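We use cookies to keep you logged in. Accept / Manage

Are "self-healing" mats a con?
Posted by nidia_bedoya, November, 638 views

My Destalow mat cost $38 and after 4 months of cutting book cloth it has grooves my blade keeps falling into. So what exactly is healing? I'm starting to think it's a word they print on the package.

papercut307
Depends how hard you press. Mine is six years old and fine. Are you using a fresh blade?

nidia_bedoya
New blade every project. I've heard the pressing thing before and I don't buy it. Book cloth needs pressure.

jurkau_bindery
I'm with Nidia. They all mark up. Green one on my white table, grid still readable, scratches and scuffs anyway:
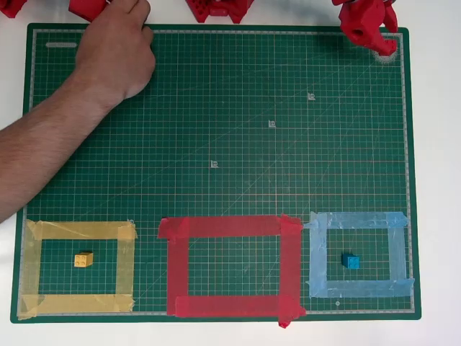
Re: Are "self-healing" mats a con?
papercut307
Those are surface scuffs. A groove that catches a blade is a different problem. Did you ever leave it in the sun or in a hot car?

nidia_bedoya
No. It lives flat on a shelf.

glue_and_thread
Brostari claims theirs closes up overnight if you wipe it with warm water and vinegar. Tried it. Got a mat that smelled like salad.

papercut307
I'd still flip it over and use the back before buying another.

nidia_bedoya
Fine, I'll try the back. Not holding my breath.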